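Braddale workshop notebook
May 28, 2024

Long day with the thermal paste comparison, and I want to get it all down while I still remember which jar was which. For anyone who missed the beginning: back in January we bought two tubs of paste, Farina and Vonar, and promised ourselves a proper side by side before ordering more. It has taken us this long, partly my fault, I kept wandering off to fix the fume hood (it still rattles, by the way - a folded card in the left hinge helps).

I spread both pastes on the copper test blocks with the same plastic card, clamped them up, and let the heater sit at its usual setting for 114 minutes. Farina settled at 59 degrees C and stayed there like a good dog. Vonar crept up and down by 6 degrees the whole time, and I could not decide whether that was the paste or my clamp, so I took it apart, cleaned everything and started over. Same wobble. I'm inclined to blame the paste, but please do argue with me.

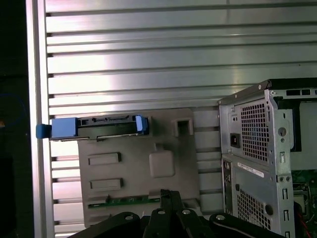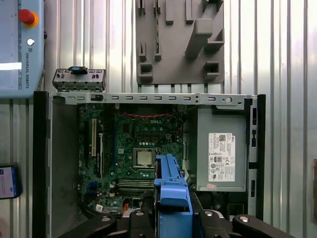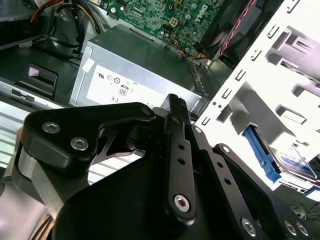 Desktop computer hardware, three views.

Cleaning up took longer than the test, as it always does. Vonar wipes off nicely with a dry cloth and then a little alcohol. Farina clings, and you end up with gray fingers and a gray sleeve (mine is soaking in the sink, please leave it alone). I went through almost 400 wipes between this run and the practice ones, so we need another box, and I have put it on the Jundine order along with gloves in medium.

One more thing about storage. The Farina lid had not been screwed all the way down and there was a dry crust around the rim. I scraped it off and the paste underneath was lovely and soft, no harm done, but let's keep both tubs in the drawer with the lids tight.

Next up: repeat Vonar with the spring clamp, and borrow the other thermometer so I can check mine against it. Blocks are on the top shelf, wrapped in blue towel.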